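Puzzle diary: the big lighthouse one

September 2025

12 comments | Share this entry

Finished the border tonight!! I'd been putting it off because the edge pieces on this Gremia are all nearly the same grey (sea at the bottom, cloud at the top, and not much to tell them apart), but I put the radio on, made a pot of tea and sat there until the last corner went in. Such a good feeling. My neck is wrecked.

It's a 1000 piece, the Sullorach lighthouse, and I've been wanting it since February, when Yamila Bustos brought hers to club and wouldn't let any of us touch the box. The cut is lovely, a bit random, with odd little knobs and some pieces that have almost no knobs at all. You can pick up a finished chunk and carry it across the table and it holds together! My old Vasseur never did that, it fell to bits if you breathed near it.

I've sorted by colour into baking trays this time. Lighthouse stripes in one, rocks in another, then a horrible heap of sky that I'm pretending doesn't exist. Hugo Boyer sorts by shape and swears by it. I tried that on a 300 piece last winter and got so muddled I had to tip the lot back in the box, so colour it is.

Tomorrow I want to get the lamp room done, which has all the tiny window panes and should be great fun. After that the gulls, and there are 2 that overlap, so I'll need the poster propped up in front of me.
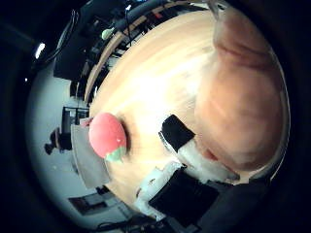 Marcelle Baudry: Do the sky before the gulls! I left mine till the end and had white pieces everywhere that could have been wing or cloud. Sort it by shape, just that bit, even if you hate it. Took me a weekend but it went in much faster than I'd feared.

Okay, fine, I'll try it Marcelle's way. One tray, by shape, and if it goes badly I'm blaming her at club.

2491 views | 3 shares

Recent entries
Swapping puzzles with Quentin Picard
Venari roll-up mat, first go
A missing piece and a long look under the couch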